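Malou Lund @maloulund

I stopped buying clothes for 90 days. I finished in March and several people asked me to write down how it went, so I'm putting it in a thread.

The rules were simple. No new clothes, no used clothes, no shoes. Underwear was allowed if something wore out past repair. Thread, needles and patches were allowed. Gifts were allowed, but I couldn't ask for any.

I wasn't in debt and I don't have a big closet. My reason was that I had started opening shopping apps at night without wanting anything. I would put two sweaters in a cart, close the app, and then get emails about the two sweaters.

So the first thing I did was delete the apps and unsubscribe from every store email. That took most of an evening. Kasten made me log in to unsubscribe, and I had to reset my password to do it.
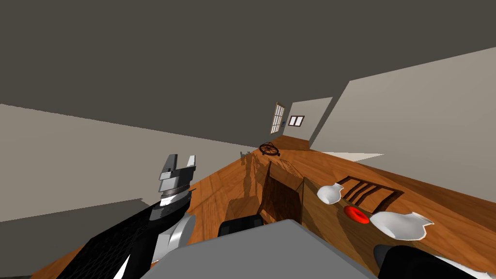
The first couple of weeks were easy. I think most people could do that part without noticing. I wore what I had and did laundry a little more often.

Week three is when I started noticing what I was missing. I own one pair of pants that works for rain. I own a lot of shirts that need ironing and I don't iron. I had been buying around both problems for years.

I started keeping a list on paper, taped inside the closet door. Every time I wanted to buy something, I wrote it down with the month. I crossed it off if I stopped wanting it.

Most things got crossed off. A green jacket stayed on for a long time and then I couldn't remember what it looked like.

The mending was the part I expected to hate. My neighbor Theda Teuber has darned her own socks since college and she showed me how on her kitchen table. She uses a light bulb inside the heel. I use a small jar.

My first darn was lumpy and I could feel it in my shoe all day. The second was better. I pulled the thread too tight on the first one, which is apparently what everyone does.

What I'd tell a beginner: start before the hole opens. Hold the heel up to a window and look for thin spots. Reinforcing a thin spot takes me 10 minutes. A real hole takes me 30, and I complain through all of it.

Use yarn close to the thickness of the knit. I tried sewing thread on a heavy wool pair and it cut right through the fabric around the hole. Those are dust rags now.

Dark yarn is hard to work with at night. Do the black and navy stuff in daylight, on a pale cloth if you have one. I've given up on black after dinner.
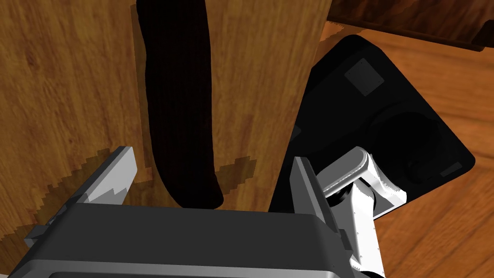 Dark and ribbed, on orange-brown wood grain.

Washing matters more than I thought. I turned sweaters inside out, used cold water, and stopped putting anything wool in the dryer. I also washed jeans less. They were fine.

I broke the rules once. Cameron Lennox got married and my only dress shoes split at the sole the night before. I bought a plain pair at Rukelia on the way to the wedding. I could have borrowed some if I had checked them a week earlier.

Someone asked if I saved money. Yes, but I don't have a clean number. Some of it went to lunch. I did move a bit over to savings each payday so I could see it add up.

Someone else asked if it was boring to wear the same things. A little. No one at work said a word about it. I asked Dinesh Selvanayagam, who sits across from me, and he thought I had bought a new coat. It's six years old. I had sewn the button back on.

When the 90 days ended I had three things left on the list. Rain pants, a warm hat, and a belt. I bought the rain pants and the hat. I'm still using the old belt with an extra hole in it.

I haven't put the apps back on my phone. If I want something now it goes on the list and waits a month. That's the only rule I kept.

A few replies to questions I got while posting this:

Yes, thrift stores counted. I know it's used. I was trying to stop the browsing, and I browse in thrift stores too.

No, I didn't get rid of anything during this. I bagged up some shirts at the end (the ironing ones) and gave them to my cousin, who owns an iron.

For moth holes in thin knits, I don't have good advice. I've tried it twice and both look bad. If you know how to do it, please reply with what needle you use.

Contact · © Malou Lund · Back to top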